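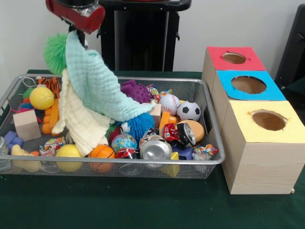
Data Card No. 4 – Page 1

Home | Data Card | Task | Files | Terms | Contact

# Carroll Sorting Set

The Carroll Sorting Set is a collection of tabletop sorting runs prepared by students of the robotics course at Stamisberg College. It was assembled as coursework and is released so that later classes may train and compare their own controllers on the same material. The current release is dated February 15, 2021.

## Contents

The release holds 379 runs. Of these, 105 are reserved for evaluation and must not be used for training. Each run consists of the video files, a log of arm and gripper positions, and a short text label entered by the student on duty.

## Task

The arm works over a tray of mixed objects and is to move them, one at a time, to boxes standing beside the tray. The boxes have round openings and differ in color. The assignment of object classes to boxes is given in `classes.txt` and is fixed for the whole release.

Objects were selected to vary in shape and stiffness. Balls, blocks, plush toys, cans and pieces of cloth are all represented. Cloth is treated as a class of its own, and students should expect it to be the hardest one – a gripper that closes on one piece may bring up a second piece or a small toy with it. Such lifts are kept in the release and carry the label `multi`.

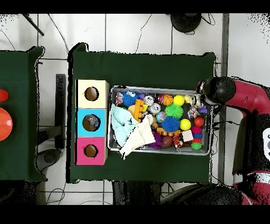
## Views

Two views are provided. The side view shows the gripper and the tray at close range. The head view shows the whole table, the boxes and the arm. Students using the head view should note that the arm may hide part of the tray, and that objects are often partly covered by their neighbors.

The contents of the tray change between runs, as does the placement of objects within it. Models should not rely on a given object being present.

## Labels

Labels were entered in Olia, the annotation tool used by the course. Four values are in use: `single`, `multi`, `drop` and `none`. Wooden blocks and discs are labeled together as `wood`, whatever their shape.

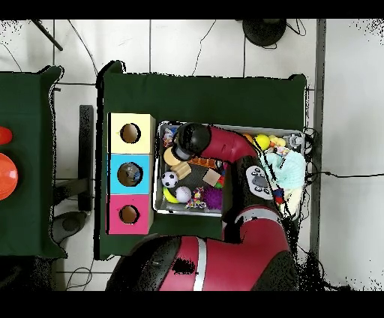 Balls are divided by surface only. Smooth balls and spiky balls form separate classes, and color is recorded in the notes column but is not scored.

## Use and Terms

The set may be used for teaching and student projects. Entries to the Grurov Student Challenge may use the training runs, provided that the data card number is stated in the team report. Evaluation scores are to be reported per class as well as overall.

Errors in the labels should be reported to the course office with the run number. Corrections are collected and published each July.

Contact: Robotics Course Office, Stamisberg College | © 2021 Stamisberg College | Back to top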